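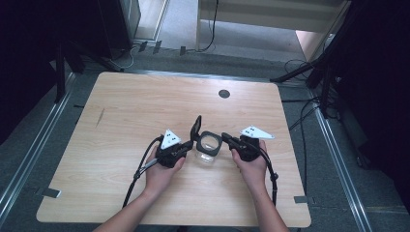
December, started 9:40

Rules for the handheld gripper station, second draft. The first draft was mine and ran to four pages. Viola read it and marked most of page three as "who will do this." She was right about most of it. What follows is what we kept after the morning session, plus the arguments, so we don't have them again in a month.

Where we stand: the Utumo set has 1,746 episodes in it. I went through the reject list from the last review and 146 were thrown out. Most of the rejects fall under things a written rule would have caught before the operator pressed stop. A few are sync problems, and those go to Primo separately.

Scope. These rules cover two-handed work at the table with the handheld pair. They don't cover the fixed arms. The fixed arms are under the Quintero cell procedure and that one has its own lockout section. Don't mix the two. Someone taped the Quintero sheet up by the door last month and people were following it for the wrong station.

Before starting

Cables go outside the hands, left cable to the left, right cable to the right, and down along the forearm. If a cable crosses between the grippers at any point, stop and mark the episode. Viola wanted this as a warning only. I wanted a hard reject. We settled on marking it and letting the reviewer decide.

Look at the plates on top of both grippers. Fasteners tight, dots clean, nothing covering them. Wipe with a dry cloth. No alcohol until we hear back about whether it lifts the dots.

Open and close each gripper fully once before the first episode of the session. Write the session number on the sheet at that point and not at the end. Three sheets came back blank last time.

Clear the tabletop of everything except the task object. Tape marks on the table edges stay. Do not peel them, do not add new ones without writing it here.

During the episode

Fingers never touch the task object. If you have to steady it with a finger, the episode is over. This was the biggest group in the rejects by a long way, and nearly all of them were flip-lid containers. The lid wants two points of contact and people get impatient.

For lidded containers: one jaw on the lid side near the hinge, the other on the rim opposite. Tilting the container is allowed. Lifting it clear of the table is allowed if the task card says so. Forcing the lid past its stop is not, we have broken two hinges that way and spares take a while.

Thumbs on the inner side, fingers around the outer side. I had a paragraph on wrist angle and cut it. Primo's point was that operators differ and the data should show that. Fine by me. The grip stays fixed, wrist angle is free.

Keep both plates facing up as far as the task lets you. If one has to roll over, do it slowly.

Do not talk to the person at the desk during an episode. Say "stop" if you need to stop. That word and no other.

Breaks

Maximum 40 minutes at the table, then 12 off. Viola asked for shorter blocks with shorter breaks. We tried it on the Nukumus tasks and setup time ate most of it. Leaving it as is, but any operator can call a break early and it doesn't get logged against them. Put that in the printed version in bold.

Floor

No stepping over the rails beside the table during recording. Walk around. Stand legs are not to be moved or leaned on. If one gets bumped, recalibrate before the next episode even if it looks the same. I bumped one in November, thought it looked the same, and lost the afternoon's work.

Slack cable on the carpet gets moved away from where the operator stands. I would like proper cable covers. Asked Hukar for a price on the low ones, no reply yet.

Labels

Failed attempts are kept and labeled as failed. Do not delete them at the station. Dropped object, missed grasp and lid slipped all have their own codes. "Other" needs a written line next to it or the reviewer sends it back.

A retry inside the same episode counts as one episode. Primo disagrees and would split them. Left open. For now do it my way so the set is consistent, and we can split later from the timestamps.

Open items

Primo: check whether the open/close at session start shows up in the log as its own event or gets folded into episode one.

Viola: one-page printed version, large type, to replace the Quintero sheet at this door.

Me: go back over the 146 with the new rules and see how many land the same way. If a lot of them change, the rules need another pass before we print anything.

11:15. Viola points out there is nothing in here about sleeves. Added: sleeves pushed up above the wrist, no loose cuffs, watches and bracelets off.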